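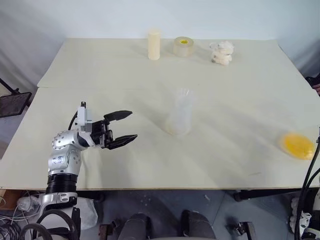

5. Failure analysis: the stale-level fault

5.1 Background to the fault

The stale-level fault is a condition in which the pouring controller goes on tilting the source container while its estimate of the liquid level in the receiver is no longer being updated. It was the most common cause of an aborted pour on the Starnitthorpe cell and the only one that led us to change the operating rules. It is tied closely to the look of the workspace. The tabletop and the backdrop are both pale, the containers are mostly clear, and the translucent object near the middle of the table has an indistinct outline, while the yellow label in the center of the tape roll behind it stands out at a glance. Depth readings on objects of the first kind drop out often. The controller was written on the assumption that such dropouts would be short, and for opaque containers they were.

Pouring on the cell is run by Mamo, a task-level controller that sequences grasping, tilting and returning for the two arms. Mamo does not measure the level itself. It subscribes to an estimate published by a separate process, Zedberg, which combines depth and color from the cameras into a single height above the tabletop. Zedberg attaches a confidence value to each estimate. In the version used for the trials reported in Section 4, Mamo read the height and ignored the confidence.

5.2 What happened

Over the full set of 3,755 pour cycles, 80 ended in a stale-level fault. We counted a cycle as a fault if the height read by Mamo stayed constant to the last digit for longer than 700 ms while the source container was still being tilted. The threshold was chosen after inspection of the logs. Shorter holds are frequent and harmless, as the tilt rate near the pour angle is low. Longer holds are rare in cycles that finished normally.

The logs show the same sequence in nearly every case. Depth on the receiver is lost as the source container comes over it. Zedberg lowers its confidence to the floor value and republishes the last good height. Mamo sees a height below the target and continues to tilt. The hold lasts up to 2 seconds, at which point a watchdog in the arm driver, put there for an unrelated purpose, stops both arms. The watchdog stops motion only. It does not return the source container to upright, so the liquid keeps running until the container is empty or somebody intervenes.

That last step is what made the fault a safety matter. A stopped arm holding a tilted, open container invites a person to reach in and take it. Operators on the cell work within arm's length of the table. The grippers remain under power after a watchdog stop, and in the original configuration Mamo would resume the interrupted segment as soon as the estimate recovered. In a small number of cycles it recovered because an operator's sleeve or glove had come into view and supplied a usable depth reading. The arm then moved. Nobody was hurt, and the speeds involved were low, but motion triggered by the approach of a person is the opposite of what the cell is meant to do.

Spilled liquid was the lesser concern. Cables run on both sides of the table and below it, and a receiver that overflows near the front edge can drain onto them. We recorded wet cabling on several occasions and one connector was replaced.

5.3 Conditions under which the fault occurs

We looked for features of a cycle that could be known before the pour began. Two were useful. The first was the material of the receiver. Clear receivers account for almost all of the faults, and cream or white opaque ones for none. Frosted plastic falls between, and its behavior depends on the distance to the backdrop. A cup placed close to the far panel is lost more often than the same cup on the near panel, where the cameras look down on it more steeply and the background behind it is tabletop instead of fabric.
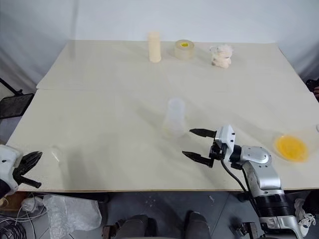
Figure 4. Approach to the clear plastic cup on the near panel. The right gripper is open and its fingers point toward the cup; the cream cylinder, tape roll and small white figurine are in a row on the far panel.

The second was the distance between the fingers and the rim at the end of the approach. The fingers are black and return clean depth. When they are near a transparent rim, Zedberg tends to assign their depth to the container, and the height it reports is that of a finger. As long as the arm is moving this shows up as jitter and is filtered out. Once the arm comes to rest, the false height is stable and looks like a good measurement. A hold that begins from a false height is worse than one that begins from a true one, as the error is already present when the updates stop.

Distractor objects had no effect that we could measure. The row at the back of the table was varied between sessions, and neither the number of items in it nor their color changed the rate of faults. This was contrary to our expectation. We had supposed that a strongly colored item would draw the color term of the estimate away from the receiver, and we had planned a remedy on that basis before the analysis was done.

Lighting mattered less than material. Fold shadows in the backdrop produce false edges, but they lie too high to be taken for a liquid surface.

5.4 Role of the second arm

In the pouring task the left arm is assigned to steady the receiver if it shifts. It waits with its gripper open beside the receiver and closes only on request. Figure 5 shows it in the waiting pose with a pour in progress.
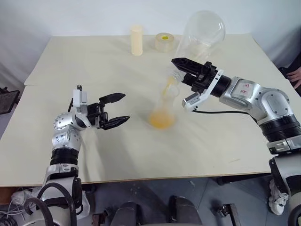
Figure 5. Pouring from the clear bottle held by the right gripper into a clear glass vessel with a wide base. The left gripper is open, to the left of the vessel.

The waiting pose puts a second set of dark fingers near a transparent wall for the whole length of the pour, and so adds to the false-height problem described above. We tested this directly by parking the left arm clear of the table for one block of sessions. Faults that began from a false height nearly disappeared. Faults that began from a true height continued at the same rate, which supports the view that these are separate mechanisms with a common outcome.

Parking the arm is not a complete answer. The steadying request is issued seldom, but when it is, the arm has to arrive before the vessel tips, and from the parked pose it arrives too late. We settled on a waiting pose farther back and lower, with the fingers below the expected liquid surface. A false height from a finger in that position reads low and is rejected by a check against the volume already poured. The check is crude — it integrates tilt angle against a table of containers — and it will not work for a container that is missing from the table.

5.5 The view from the wrist

The wrist cameras were not part of the original estimate. They were mounted for grasp inspection, and their images were stored but not used during the pour. On review they proved to be the best source of level information for one class of container. Seen from between the fingers, a colored liquid in a frosted bottle forms a closed oval with a rim brighter than its center, and this can be followed by color alone when depth has failed. Motion blur doubles the side walls of the bottle but leaves the oval usable. Residue on the inner wall has to be masked, and so do drops on the tabletop, which have nearly the same color as the liquid.

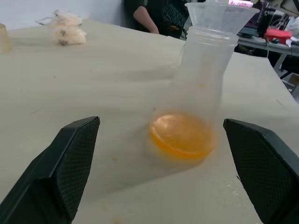

One reader of the draft objected that the wrist view only moves the difficulty, as a colorless liquid would give no oval and the fault would return unannounced. The objection is correct. The reader added that a controller which acts on a height without asking how old it is will fail with any sensor, and recommended that the age of the estimate be treated as a stop condition before any further work on perception. We have followed that order.

5.6 Changes made

Mamo now rejects any height whose timestamp is older than the 700 ms threshold or whose confidence is at the floor value. On rejection it returns the source container to upright at a fixed rate and then holds. The watchdog in the arm driver remains, but it is set to trip later than the return motion would take to finish.

Automatic resumption has been removed. After any stop during a pour, both arms stay still until an operator presses the release on the pendant, and the pendant is kept on the side of the table away from the pouring arm. The grippers are still powered during a stop. Opening them would drop the container, and we have no better arrangement at present.

The same logic was then ported to the Ostwood cell, which uses the same controller with a single arm and opaque containers. It had shown no stale-level faults before the change. It has since shown a number of needless returns to upright, most of them during heavy network traffic between the cameras and the estimator. These cost time and spill nothing. The threshold at Ostwood has been left as it is until the delays in the network are understood.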